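Ticket 565 – Table staining / rings, Flultum kitchen, first floor
Status: open, waiting on supplier
Raised by: Wendelin Kofler
Assigned: Mojtaba Amini

08:40 Wendelin
Pale marks on the wooden table again. Rings, glass sized. Wiped with warm water, no change. Wiped with washing up liquid, no change, bit sticky now. Also glasses coming out of the dishwasher cloudy, might be a separate problem. Can somebody look before the lunch do, we've got people from Turcotte in.

09:05 Mojtaba A
Had a look. Rings are in the finish, not on top of it. Can feel nothing with a fingernail. What polish is on it? Cupboard has two bottles, one Clulen, one with no label. Which one did we use last.

09:10 Wendelin
No idea. Ask Amirhossein, he did it in June.

09:32 Amirhossein Vahidi
Clulen. Thin coat, buffed off after 10 minutes like it says on the back. Never touched the unlabelled one, thought it was for the floor.

09:50 Mojtaba A
OK so not the polish, or not only. Tried on one ring:
dry cloth – nothing
cloth and a dab of Clulen – ring fainter but came back when it dried
hairdryer on low, kept moving – better, still there if you crouch
Stopped there, don't want to cook it. It's moisture under the finish I think. Glasses put down straight from the machine, hot and dripping. Would explain why it's always the drinks end and never where the placemats go.

10:15 Mojtaba A
Glasses now. Rinse aid was empty. Filled it. Salt light not on but topped up the salt anyway. Filter was grim, pasta and a bit of foil, rinsed it under the tap. Ran a short wash, 19 glasses. Three still cloudy after, so those are probaly etched and won't come back, put them on the top shelf to go. The rest fine held up to the window.

10:40 Wendelin
Great. So can I lay the table or not?? Need to know where stuff goes.

10:48 Mojtaba A
Yes but dry glasses only. Dry them by hand, bases as well, there's a little dip underneath that holds water. Plate and cutlery on the stripy mat, that part's no bother. Glasses on the bare wood is ok if they're properly dry and nothing's iced. If it's iced water then coasters.

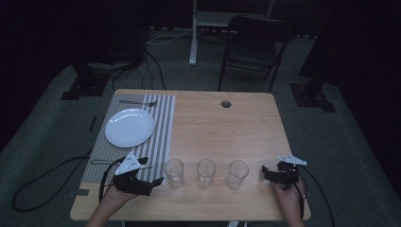
Keep the jug off the wood altogether, it sweats. Stand it on a folded tea towel or leave it on the side by the sink. And no bleach spray after, just a damp cloth and then a dry one.

11:20 Grigoris Makris
Coasters are in the drawer under the kettle, right at the back behind the takeaway menus. There's a set of cork ones. Don't use the felt ones, they hold the wet and make it worse, we had that on the old table.

11:26 Wendelin
Found them. Ta.

14:35 Wendelin
Lunch done. One new mark, jug end. Somebody moved the tea towel. Rest of the table looks alright, the hairdryered one is hard to find now unless you know where it was.

14:50 Mojtaba A
Left it to dry on its own, will check tomorrow. Have emailed Bumidano (they supplied the table) asking what the finish is – oil or lacquer. If oil we can sand lightly and redo that end ourselves. If lacquer then hands off, needs their bloke. Nobody sand anything til they reply please.

15:05 Mojtaba Parsa
Can you split this into two tickets, glasses and table. Glasses can be closed by the sound of it. Also who orders rinse aid?

15:12 Mojtaba A
Will split. Rinse aid was me, forgot. Ordered 3 bottles.

Next action: chase Bumidano for the finish. Check jug end mark in the morning. Label or chuck the mystery bottle.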